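Billholm Shared Workshop – Bin Cell Guide
Filed under: Guides > Automation > Bench Builds
7 min read
3 comments · 12 shares

Section 4. Securing the Bin and Dressing the Arm

This section applies to members who have completed the mounting procedure in Section 3 and hold a current cell induction. The work requires two persons. The controller shall remain off, with the key removed, until step 9.

4.1 Placing the bin

1. Set the metal bin on the wooden work surface with its long side parallel to the front board. Confirm that the base sits flat and does not rock.

2. Mark the position of the bin on the work surface with blue tape. Use short strips laid as a T or an L, and press them down firmly. The tape is the reference for returning the bin after cleaning.

3. Fit a bar clamp over the rim. Place pads between the jaw and the metal, then tighten by hand.

CAUTION: Do not use a clamp on any rim that the wrist must cross. A handle standing above the rim is an obstacle and must be entered in the Odeck planner as a keep-out block.

4. Push against each wall of the bin in turn. If the bin moves off its marks, release the clamp, realign and repeat step 3.

4.2 Dressing the cables and hose

5. Lead the cable bundle over the gray link and under the orange housing. Leave the hose in a wide curve at the wrist. A tight bend restricts the flow of air to the gripper.

6. Hold the hose with small ties. Ties should be snug but must allow the hose to slide when pulled lightly.

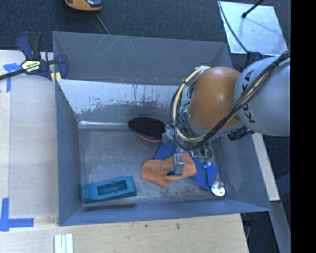 Hermine Zürcher
Cell Supervisor, Billholm Shared Workshop

7. With the second person observing from the front, release the brakes one joint at a time and guide the wrist by hand to each corner of the bin. Thin wires hanging inside the hose loop are the most likely to catch. Gather any that touch the bin contents and tie them back to the bundle.

NOTE: Small connectors below the wrist may hang over the bin during normal work. They must never carry the weight of a cable. If a connector is pulled straight at any corner, return to step 5.

4.3 First picks

8. Place a small set of mixed test objects in the bin. The set should include one soft item, such as a crumpled cloth, and several rigid items of different colors. Allow the cloth to lie partly over a rigid item; the Flesusero picking routine is to be tested on overlapping objects from the start.

9. Clear all persons from the marked area, insert the key and start the controller at reduced speed.

10. Run 34 picks. Record each missed or dropped item in the cell log, together with its position in the bin.

CAUTION: Stop the cell before reaching into the bin for any purpose. A paused program is not a stopped cell.

11. Inspect the ties and the clamp. If neither has shifted, a full run of 4000 picks may be booked with Tín Ông. Full runs are supervised and are not permitted after 9 p.m.

Scratches and scuffs on the bin floor are normal wear and need not be reported. Dents that prevent an item from lying flat should be reported to Ishbel Pringle before the next booking – the bin will be exchanged.

Continue to Section 5, Gripper Finger Replacement.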